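Home | Kitchen | Small Spaces | Tidying | Contact

Sorting the snack basket before it becomes a trash basket

In our apartment in Ekville we keep all small snacks in one basket on the table. It is practical, but after some weeks the basket is full of empty wrappers, and the good things are hiding under them. I do this small cleaning every time before I go shopping. It takes me nearly 7 minutes.

You need a basket, a free piece of table, a damp cloth and a bag for the trash. A basket with holes in the sides is the best kind for this, as crumbs fall out of it easily and you can see from outside when it gets full.

First, put the basket at the left side of the table and leave the middle free. If you are left-handed, do it the other way. Take everything out and lay it flat. Please do not turn the basket over at once, I did it one time in December and I was finding crumbs until spring. 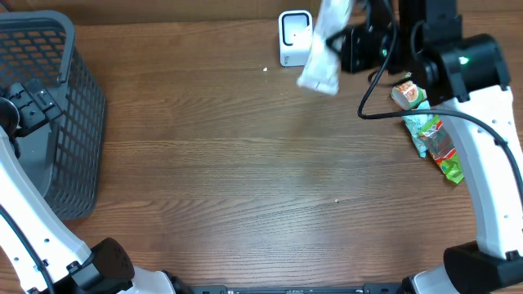 Text by the editor of Skeltside Home Notes, 28th April

Now take the wrappers one by one. Hold each one up by the top end and let it hang. A thin wrapper looks bigger than it is when it is crumpled, and when it hangs you feel quickly if there is still something inside. The empty ones go directly in the bag. Do not make a second pile "for later", this pile will stay on your table.

Then look at the snacks which are still closed. Read the date on each of them. I put the ones with the nearest date in a separate bowl and we eat these first.

Before you fill the basket again, shake it over the sink and wipe the rim and the bottom. For a plastic basket warm water and a little soap is enough. Let it dry well, or the paper packages will stick.

Put the big packages in first, standing up along the side, and the small ones in the middle. I stop when 4 fingers of space are left at the top. If it does not fit, you have too many snacks and you can skip them on the next shopping list.

Wipe the table along the grain if it is wood, and bring the trash out the same day.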